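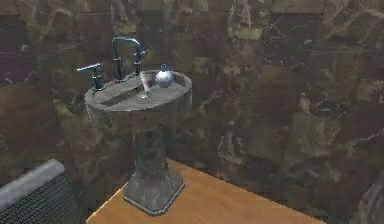
Box room

Last updated: 7 March 2023
Print this page | E-mail this page

A box room is a small room in a house, usually on an upper floor, set aside for things that are not in daily use. The name is chiefly British, and goes back to the days when a household going away for any length of time packed its clothes into trunks and hat boxes, all of which had to live somewhere once everybody was home again. Older houses often had a box room next to the servants' bedrooms or tucked under the slope of the roof, and many a later terrace or semi has one over the hall, squeezed in beside the stairs.

Related terms include lumber room, glory hole and, in Scotland, press, although a press is properly a cupboard and you would be hard pushed to sit down in one. A lumber room was on the whole a grander affair, belonging to a large house and taking in broken or unfashionable furniture. A box room was supposed to be tidy (whether it ever was is another matter, and family letters on the subject are not encouraging).

Size and layout

There is no fixed size. In smaller houses the room may be barely longer than a bed, and in those with a stair bulkhead a good part of the floor is taken up by a raised box over the stairs, which families have used as a shelf, a desk, a bed base and a place to keep the Christmas decorations until December comes round again. Windows are small or missing altogether. Doors tend to open outwards on to the landing, and where they open inwards the first job of many new owners is to turn them round.

Heating was seldom provided in older examples, and damp is the commonest complaint. Boxes pushed hard against an outside wall stop the air moving, and the usual advice is to leave a hand's width behind them and to keep books and woollens on the inner side of the room.
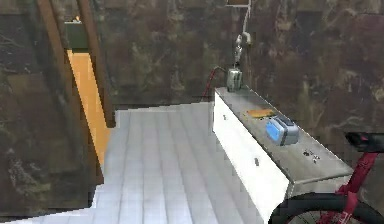
Harish Murthy disagrees with this advice, writing in his history of the houses of Skeltusthorpe that a gap behind the boxes does very little good if the door is kept shut all winter, and that the old habit of leaving it ajar on washing-free days did more for the walls than any amount of shuffling about. His survey took in 90 houses in the village, and in 70 of them the box room had been given over to some other purpose by the time he called.

Changing use

As trunks gave way to lighter suitcases, which could go on top of a wardrobe, the room lost its first purpose and gained a great many others. It became a nursery, a sewing room, a place for the ironing board, a darkroom or a bedroom for the youngest child, who might wait years for an elder brother or sister to leave home. In more recent times it has very often been a home office. Estate agents like to call it a bedroom or a study, and a buyer is wise to take a tape measure along and look at where the bed would really go.

All the same, storage has a way of creeping back. Hobbies that are taken up with great enthusiasm and then put aside for a season account for a good share of it, along with
sports gear, camping things, and household fittings taken out and thought too good to part with.
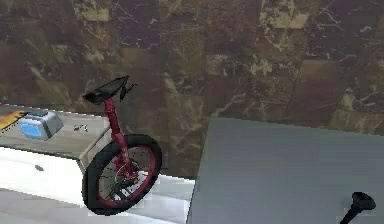

Things that belong to grown-up children are another matter again, and can stay for decades. Ravindran Kulkarni's essay "The Room Over the Hall" gives a fond account of his parents' house, where the box room held 2 sewing machines, a wedding tea service still in its straw and every school report the family had ever been sent.

See also

Airing cupboard
Attic
Larder
Lumber room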